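Slipcover

A slipcover, also called a loose cover, is a fitted fabric covering that goes over an upholstered chair or sofa and can be taken off again. It differs from upholstery, which is tacked, stapled or sewn to the frame, and from a throw, which is a flat cloth laid over the seat or back. Slipcovers are used to protect furniture, to hide worn fabric, or to change the look of a room with the season.

History

Fitted loose covers were in use in wealthy European households by the eighteenth century. Silk and wool upholstery was costly and faded in strong light, so it was kept under plain linen or checked cotton and uncovered when guests were expected. In the nineteenth century printed cottons such as chintz became common, and covers were often left on all summer. Many homes in the United States changed them in May or June and put them away in September.

Clear vinyl covers were popular in American living rooms in the middle of the twentieth century. They kept off spills but were sticky in warm weather. Stretch covers, made from knitted fabric, came into wide use later and could be sold in a few standard sizes.

Construction

A tailored slipcover is usually cut by pin-fitting. The fabric is laid on the furniture wrong side out, pinned along the existing seams, trimmed and sewn. Extra cloth, called the tuck-in, is left where the back and arms meet the seat. It is pushed down into the gap and holds the cover in place when someone sits. Separate seat cushions are covered one at a time. The opening, often at a rear corner, closes with a zipper, ties or hook-and-loop tape.

The lower edge may end in a skirt, with box pleats, gathers or plain flat panels, or it may be drawn under the frame with a cord. Piping is often sewn into the main seams to strengthen them.

Materials

Cotton duck, linen and twill are the usual choices for tailored covers. Cotton and linen can shrink, and makers commonly wash the cloth before cutting. Stretch covers contain elastic fiber and need no fitting. In her handbook Loose Covers for the Home, Siriporn Prasertsri advises against very light fabrics, as the pattern beneath tends to show through.

Furniture without covers

Leather furniture is often left uncovered. The surface can be wiped clean, and many fabric covers slide on it. Loose pillows are a common way to add color.

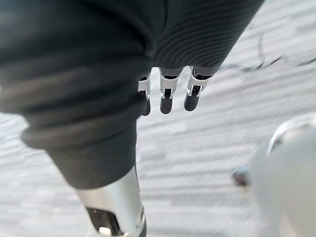
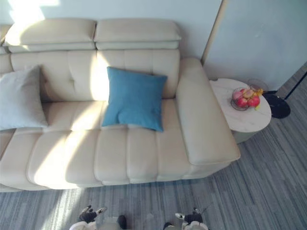 Where a cover is wanted on leather, a non-slip backing or foam rods pushed into the tuck-in help to keep it from moving.

Care

Zippers are closed before washing. Cotton covers are often put back on while slightly damp, so that they dry to shape and need less ironing. Piping and pleats may be pressed by hand.

See also

Antimacassar
Dust cover
Throw pillow
Upholstery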